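Can It Do The Dishes Yet?

Short answer, no. Longer answer, sort of, in a kitchen that doesn't exist.

I spent most of November asking people who build home robots one question. Could it clear my table. Not a demo table. Mine, after dinner, with the sticky ring under the juice. Nearly everybody said "soon," and a couple said "define clear," which I took as the more truthful reply.

Start with Cowie. Small outfit, one floor over a tire shop, nine people and a lot of pizza boxes. They sell a wheeled arm to warehouses and would very much like to sell it to you. On the shop floor the thing earns its keep. Totes come down the line at the same height, same color, same spacing, and the arm moves them from A to B through the whole night shift. I watched it for an hour. It got boring, and the engineers were thrilled that I was bored.

Then they put a sock in a tote. One sock. The arm thought it over for a while and called for help.

That gap is pretty much the whole story. A factory is a room built so a machine won't be surprised. A house is a room where somebody left a sock.

So the training has moved indoors, and mostly onto computers. Nobody wants to break 200 real cereal bowls to teach a gripper what a bowl is. You build a house in software, furnish it, drop the robot in and let it fail as fast as the processors allow. Cevine, which licenses virtual apartments to robotics teams, has a catalog of up to 40 floor plans. Kitchens, hallways, a laundry room I frankly envied. Doors that open. Food on the table. Change the layout and off it goes again.

Is it a real kitchen? Well. Nothing smells. No crumbs. The dog isn't in there. A developer at Urer told me the crumbs are "on the roadmap," and I think she was serious, though her coffee was gone by then and so was mine.

What surprised me is how much of the trouble comes before the chore. I went in thinking about fingers. Fingers are hard, sure, wet glass especially. But put a machine in a home and tell it "bring me the cup" and the first problem is getting to the table at all. Which means floor, furniture, chairs pulled out at dumb angles. Then a door. Doors are awful. You have to find the handle, push it down, keep it down, and back up or go foward without whacking your own elbow on the thing you just opened. A four year old does it while yelling. The Cowie team gave doors four months of work and they still call them "mostly done."

Here is the kind of work I mean, a simulated house and a simulated robot, the table across the room and a door standing open.

Wait, let me back up, because price comes into this too. Zikwood, the appliance maker, has looked at home robots twice and walked away both times. Their reasoning as I got it over the phone: a dishwasher is already a robot. It's a box that solved the problem by making you do the hard part, the loading. People accept that. They will not accept paying car money for a machine that loads the box slower than they can and needs rescuing from the rug. Hard to argue. I tried, a bit.

And the rescuing is real. Several of the companies selling "autonomous" help plan to keep a person on call, somewhere with a headset, to take over when the machine gets stuck. Great for the robot. Less great if you're in your bathrobe. I asked one sales guy what the remote person would see and he said "only what's neccessary," and then we talked about batteries for a while.

So where are we. My scorecard, in no real order. Vacuuming, yes, for years now, if you pick up the cords. Moving identical boxes, yes. Folding towels, yes but go make a sandwich, it'll still be folding. Shirts, no. Wiping a flat counter, close. Clearing a table with different stuff on it, glass next to bread next to a cup, good days and bad days on screen, and mostly bad days off it. Doors, see above. Putting groceries away in somebody else's fridge, don't ask. I can't do that one at my mother-in-law's either.

The optimists say the screen numbers climb every few months and the real ones follow. Could be. Teams I talked to do move skills over from the simulated house to the real arm, and some of it sticks. The rest gets lost somewhere around the first reflective surface.

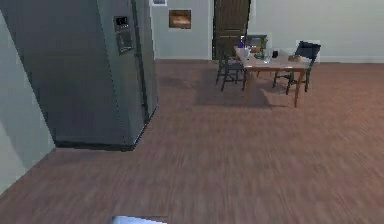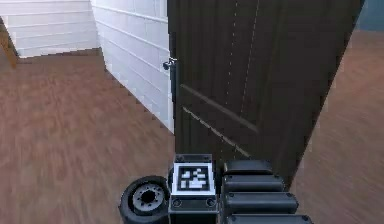

A reader who saw an early version of this piece wrote in to say I had it backward. She cleans houses for a living and says clearing the table is the easy bit, any machine can have it. What she wants to know is which robot is going to notice that the client's kid hid a plate of old spaghetti under the bed, and whether it will have the manners to keep quiet about it. She'd also like one that carries the vacuum up the stairs. Just the stairs, she wrote, she can take it from there.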